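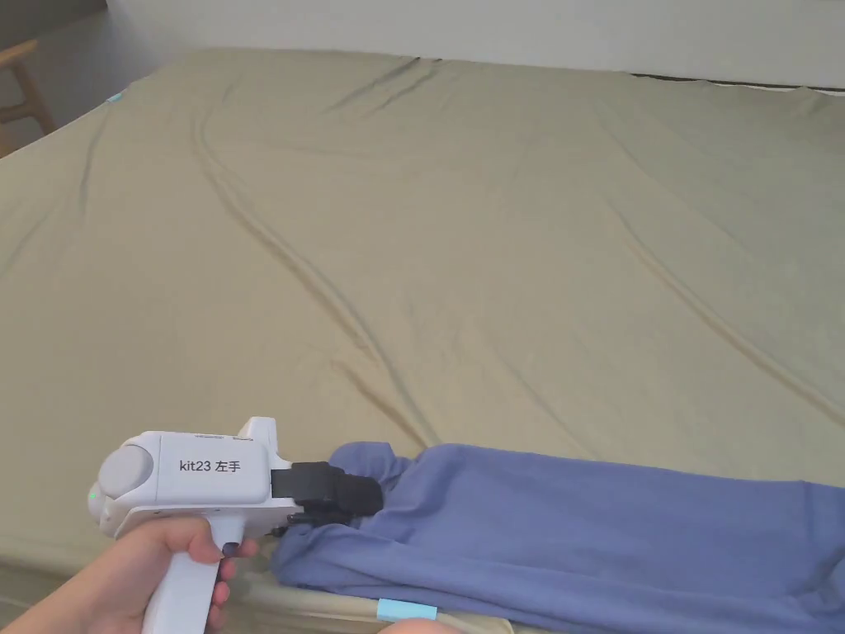 Left-hand unit, jaws closed on blue fabric at the near side of the bed.

Hondero paired hand grippers
Clesiren / Research equipment / Manipulation data
Page updated Feb 20, 2021

Two hand-held grippers, left and right, one per hand. You do the chore, the kit records it, the recording trains a two-arm policy. No robot in the room while you collect. Same jaws go on the arms afterward.

Sold as a pair only. Please stop asking for singles, the calibration is done on the pair and a lone left is no use to you.

What's in the case
Left gripper, right gripper (each one labeled with kit number and hand)
Head camera and strap
Two spare jaw sets, black
Charging lead x 2
Calibration card. Don't bend it. Don't laminate it either, the glare ruins the corners
Printed quick start, English and Chinese

How the method works
Each unit logs jaw opening and its own position in space. Head camera gives the wide view. All three streams share one clock. Training takes short windows of video plus gripper motion and predicts the next stretch of motion for both hands, relative to where the grippers are now. Relative is the important word. We tried absolute positions first and the policy learned the room. Move the bed a foot and it reached for cloth in the old place.

Left and right get predicted together in one output. Separate models per hand were tried in October and dropped. The hands drifted apart on anything wide, and a garment being pulled straight by two hands that disagree goes badly.

The bed task
Most of our published runs are laundry on a bed. Shirts mainly, some pants. Picked it for a reason: a mattress gives under the jaws, a sheet wrinkles and slides, and the garment never lands the same way twice. Tabletop folding looks nice and tells you very little about any of that.

Operator instructions for the task, copied from the protocol sheet:

Drop the garment anywhere you can reach. Don't arrange it.
Squeeze, lift, shake out if you need to. Shaking is fine, keep your elbows in.
Lay flat, then fold. Sleeves first.
Look at what you're about to grab before you grab it. The head view is the main input and if you're looking at the wall the sample is wasted.
Release fully between grasps. Half-open jaws drag the cloth and the model picks up the habit.
Do not smooth the sheet between episodes.

That last one gets broken constantly. People like a tidy bed. But a model trained on a flat sheet treats each crease as a hem, and you'll see it pinching bedding.

Results so far
Collection set is 3,060 episodes. After filtering, 2,610. Filtering throws out lost tracking, dropped frames, anything where a bare hand touched the garment. 1,905 of the kept ones are full folds start to finish, the rest are partials: flattening only, or recovering from a bad grasp. Keep the partials! We pulled them once to see and the policy got noticeably worse at second tries. It would miss an edge, then close on air in the same spot over and over.

We also trained on a cut-down set, 1,250 episodes, same operators. Flattening held up well. Folding didn't, mostly at the collar end, where there are several layers and the jaws want to take all of them. So if your task is only spreading or straightening you can get away with a lot less data then we used. For folding, plan on more.

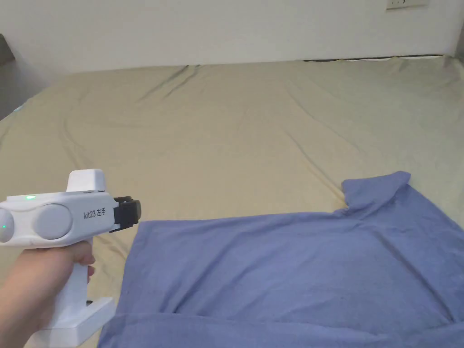
Approach angle matters more than we expected too. Come in low and nearly level with the mattress and the lower jaw slides under one layer. Come in steep and you get a fistful, including sheet. Kári Dalsgaard ran the comparison on our side and rewrote the operator training after it, so if you have the older quick start, ask for the new one. Low approaches are now on page one.

A caution on speed. People move faster with the grippers than the arms can follow. There's a playback scale in the export tool, default is fine for most arms, slow it down if your controller complains. Slowing down past half makes shaking-out useless, the cloth just hangs there.

Fit on robot arms
The mount plate for Stougaard arms is stocked. Others on request, send the flange drawing and not a photo of the flange. Head camera on the robot should sit near where the operator's was. Doesn't have to be exact. We've been off by a hand's width with no real trouble, more than that and grasps start landing short.

Known limits
Thin slippery fabrics, linings, silk: poor. Jaws close, cloth leaves.
White on white is hard, garment and sheet both. Use a colored sheet.
No force reading. Jaw opening only. A force version is being tested at Dimulham, no date, please don't plan a grant around it.
Left-handed operators fine, but still hold left in left. Swapped units make the whole session unusable and theres no fix in software. Read the label before you start.
Long sleeves on the operator confuse the filter, it reads the cuff as garment. Roll them up.

Care
Wipe the jaws with a dry cloth. No alcohol on the pads. Lint builds up at the hinge and you'll notice it first as jaws that don't quite reach zero in the log. Blow it out, re-zero, carry on.

Ordering
Quote requests through the Clesiren equipment form, give your arm model and how many pairs. University pricing needs a purchase order. Lead time is on the quote. Dataset access is a separate agreement, comes with the pair if you tick the box. Raw recordings included, also the rejected ones if you want to write your own filter.

Related: spare jaw set / Stougaard mount plate / calibration card, replacement / protocol sheet for bed tasks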